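Teaching by hand, teaching by remote: where the Kasotine work has got to

Since the spring the demonstration group has been collecting recordings for the tidying tasks, and readers of the last newsletter asked for an update. The target for this round was 494 usable demonstrations. At the end of September we had 387, and the rest should be in before the new rooms are added.

A demonstration, for those who have not sat in on a session, is one complete run of a task with a person in charge of the arm from start to finish. The arm's joint positions and the gripper state are saved all the way through, and the policy is trained on those records later. We collect them in two ways.

The first is hand guiding. The real arm in the Bartoš room is put into its slack mode, and the operator takes hold of it just behind the wrist and moves it through the task. New operators pick this up in a morning. The recordings are smooth on the big movements and less good at the end, when people tend to push the gripper into place with more force than the motors would use on their own. Norbert Murín has been trimming the last second from these runs where the force readings go over the limit.

The second is remote control in simulation. The operator sits at a desk with the Gindico hand controller and drives a simulated arm through a furnished room. Nothing gets broken, a room can be reset with one key, and two people can work at the same time from different offices. It takes longer to learn. Most people need several sessions before their runs are worth keeping, and the usual fault is stopping and starting, which the policy then copies. We now ask operators to plan the whole reach before they touch the controller, and to throw away any run in which they paused to think.

Of the 387 runs kept so far, 229 came from remote control and the remainder from hand guiding. We expected it to be the other way round. The difference is mostly down to access, as the Bartoš room is shared with the Indetti trials and is free only in the mornings.

A further 65 runs were rejected at review. Some had the object dropped in the wrong place, and a good number were finished correctly but with an elbow position so awkward that we did not want it learned. Ursina Zürcher has written a short checklist for reviewers, which is on the shared drive under the September folder. Please use it in place of the old one. The main change is that a run can now be marked "keep for recovery" if the operator made a mistake and put it right cleanly. These go into a separate set and are not counted in the totals above.

There has been some discussion about viewpoints. Operators working by remote control can switch between several views of the simulated room, and people have strong preferences. A view from behind the arm makes left and right easy but hides the fingers. A low view looking upwards shows how the wrist is standing, but it is hard to judge distance in it and the big white link takes up a lot of the screen. We have asked everyone to do the approach in one of the wider views and to switch only when the gripper is close to the object.

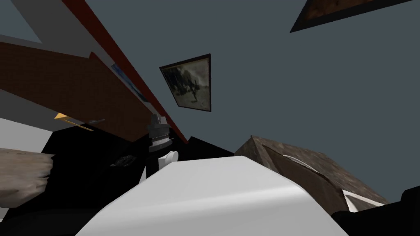

Evelien Segers wrote in after the last session to say that she would like the views fixed for each task, with no switching at all. Her argument is that the policy will never get to choose its view, so a person who changes view halfway through is using information the robot will not have, and the run ends up teaching a movement that makes no sense from the cameras it is trained on. She would accept slower and clumsier runs in return.

We have agreed to try this on the shelf task first. Half of the next batch will be recorded with fixed views and half as before, using the same operators, and the two sets will be trained separately. Results will go in the next newsletter if the training machine is free in time.

Remote control sessions start at 9.30 and hand guiding at 8.00. Anyone who wants a slot should write to Dalibor Zeman, and please say whether you have used the controller before. Gloves are no longer needed for hand guiding now that the new grip has been fitted behind the wrist.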